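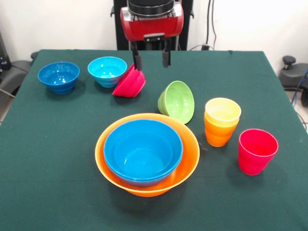 Did you ever try the madder with the chalk left out, was the question pencilled under my August pages, unsigned, with an arrow pointing at the skein I'd been so rude about. And the same hand, further down: our water at Pleslow is hard enough to stand a spoon up in, so why are you adding more?

Fair point, and it's been nagging at me ever since, so that's what the pot has been doing all this week.

September, madder again, writing up at half past six in the evening with the windows open

Starting point was 168 g of the Pluden two-ply, the cream, from the end of the big cone. I split it into two skeins, one for a bath with chalk and one for a bath without, everything else kept the same as far as I could manage it. I tied the no-chalk skein with a double knot in the tie so I couldn't muddle them later. (I muddled them in June. There's a whole page in this book that's worthless on account of it, I've put a line through it but left it in.)

Both scoured together, long and slow, with the unscented soap. The water came out far yellower than I expected from a cone that's sold as ready to dye, and I ended up doing a second scour on the lot. Anyone using the Pluden after me: don't believe the label! It takes the mordant so much more evenly once the spinning oil is properly out, and if you skip it you get those pale streaks along the inside of the ties that look like bad rinsing but aren't.

Alum at 17 per cent of the dry weight, weighed on the Diekmann scale. The Diekmann is drifting again, by the way. It settles, you look away, you look back and it has made up its mind about something else. I took each reading three times and went with the middle one. It could do with new batteries before anybody blames the feet.

Left in the alum overnight, 14 hours from lid on to lid off, then squeezed out and hung in the back passage in a damp towel. I've got into the habit of letting mordanted wool sit for seven days before it goes anywhere near a dyebath and I do think it makes a difference to the depth, though I've never tested that properly either. Add it to the list.
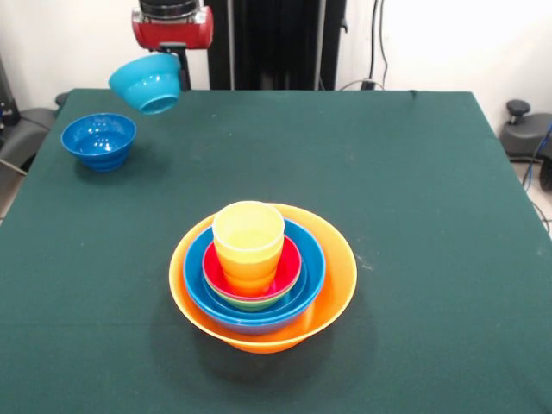 Light turquoise bowl and the deeper blue one, green cloth.

On to the madder itself. I used the last of the Wallow root, the stuff that was chopped fairly coarse and came in the paper sack, and ran it through the old coffee mill a bit at a time. Do it outdoors if you can, it gets right up your nose. I gave it two quick hot rinses first to throw off some of the brown and yellow, strained it through muslin, and kept the first rinse in a jar because I can't bear to pour colour away. It'll do for a peachy sort of thing on cotton one day, or it'll go mouldy on the shelf like the last one.

Same weight of root in each pot. Chalk in the left pot, a scant teaspoon slaked in a bit of water so it didn't clump, nothing in the right. Wool in cold, then up very gently over most of the morning, and held at the point where it's too hot for a finger but there's no steam to speak of. I'm strict about that now. Every dull, bricky madder I've ever had out of this workshop was a pot somebody (me) had let get too hot while answering the phone.

By lunchtime you could already see a difference in the liquor. The chalk pot was a murkier, redder colour, the plain one clearer and more orange. I was ready to declare for the chalk there and then and write a smug reply in green pencil. Glad I waited.
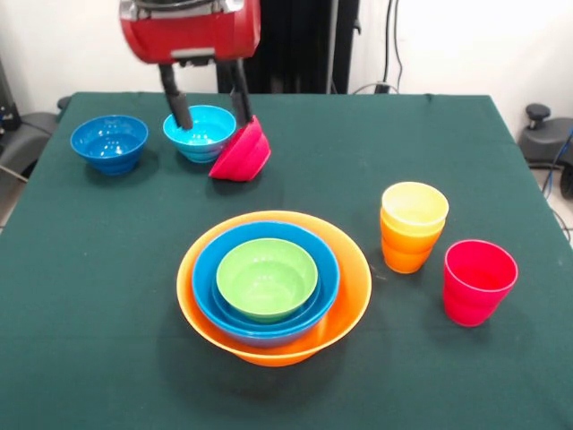 Pink bowl tipped up beside the light blue, darker blue over to the left.

Heat off in the middle of the afternoon, wool left to cool in the pots until the next morning. Rinsed until clear, which took ages for both, and a longer age for the chalk one. A fair bit of loose dust came off it, fine and reddish, and there was a gritty feel to the yarn that I didn't like at all.

Dry, side by side in daylight: the plain skein is the better red. It's a proper warm one, slightly to the coral side, very even, and the handle is lovely and soft. The chalk skein is darker and a touch bluer, which some people will prefer, and it's noticeably harsher between the fingers. So whoever you are with the pencil, you were right, or right enough for our tap water. I'd guess the hardness is already doing the chalk's job and the extra just sits in the bath and gets in the way. I would still add it if I were dyeing with rainwater from the butt, and I'd like to do exactly that as the next round, with the same cone, before the Pluden runs out and we're all comparing different yarns again.

A few loose ends while I remember them. The long-handled spoon has gone pink for good, so please keep it for madder only. The muslin needs replacing. Both skeins have had a snippet taken off and wound on card, half covered with foil, and taped to the window on the yard side for lightfastness 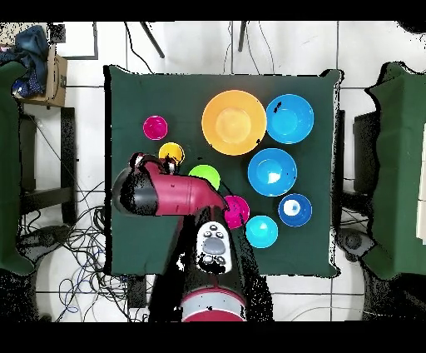

and I'd be grateful if they could stay put until spring, even when the window wants cleaning. I've written the pot and the alum percentage on the back of each card in biro, which will probably fade before the wool does, so it's in here as well: double knot, no chalk, 17 per cent.

I also dropped a bit of plain handspun in the leftover liquor from the right-hand pot, just to see, no measuring. Came out a very pretty apricot. I've had a second go at that exhaust bath with about a third as much wool and it's gone in the passage to dry, will look at it in the morning.

Still to order: more root from Wallow, finely ground this time if they'll do it, and batteries for the Diekmann.

Recent entries
Weld on the Pluden two-ply, first attempt
Iron afterbath: how little is enough
The June muddle (struck through)
Onion skins, brown and red, on cotton tape
Scouring notes for coned yarn
Pleslow tap water against the rain butt: plan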